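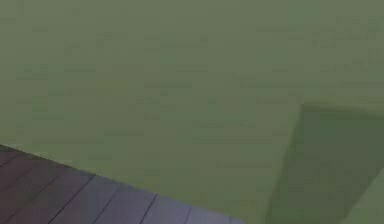 Figure 1. Simulator view of the green work surface and the plank floor beside it.

Home Projects Reports Contact

Friday, March 13, 2026
By Darcy Fairweather
3 minute read

Visit report: open day at the Vieira robotics lab, Grosstead

Our group went to the open day as part of the automation module. We had read the lab's handout in January and prepared questions on how robot tasks are tested in software before they are tried on a real arm. The room held 80 people and was full for the morning talk.

The demonstration we followed most closely was given by Thanakorn Nakpan. He works on Justby, the lab's simulator. He started with the plain parts of a simulated room, the surfaces and the floor, and left the arm until later. Figure 1 is from this part. The green is nearly one flat colour, and the floor has dark lines between the boards. I could not tell if the darker green area on the right was a shadow or the side of a raised block. We talked about this in the group afterwards, and I think a program working from camera views could have the same trouble.

After that we were shown a list of results from a pick and place task. It had been run 287 times in Justby with the lighting changed between runs, and 82 of the runs had failed. Thanakorn said most of the failures came from the arm misjudging the height of a surface. He did not have the figures split by cause, so we could not check this.

In the afternoon each group changed one setting and ran the task again. We picked the angle of the light. Our run stopped early when we typed the angle in the wrong box, and there was only time for one more try, which finished normally.

For our own project we plan to use a patterned surface in place of a plain one and compare the two. The settings we copied down are in Appendix B.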